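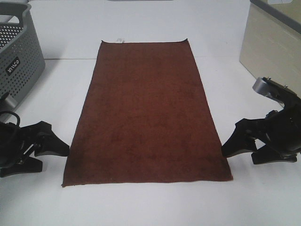
Brown towel flat on the white table, label at the far edge. Gray basket back left.

December, 7:40 am

Towel notes, Ullen linen trial. Doing the rust-brown ones first, white lot can wait till the Kamata racks are back.

Fold agreed w/ everyone on the Plamik side: long edges in, thirds, then halve it. Label ends up INSIDE. Last batch had labels poking out all over the shelf and it looks sloppy.

Upper right corner curls a bit. Press by hand before first fold, don't iron, ironing crushes the pile. Nap is patchy too, darker blotches where it's pressed or uneven. Brush one way only, far to near, see if it evens out. If not, leave it, nobody returns a towel for that.

Label print too tiny to read in the photo. Weight on the order sheet says 700 g, want to put one on the scale before I beleive it. Lot 2912.

Detergent: still the Dulis unscented. Half dose. Full dose left the last lot stiff & we had to rinse everything twice. No softener!! kills absorbency, had this argument already.

To do
- weigh one dry, write it on the sheet
- measure long edge both sides, suspect the hem pulls
- shelf 133 needs wiping before anything goes on it
- ask Plamik if thirds fits thier narrow cubbies or if we go to quarters
- more tags, down to the last roll

Water drop test after lunch, same towel.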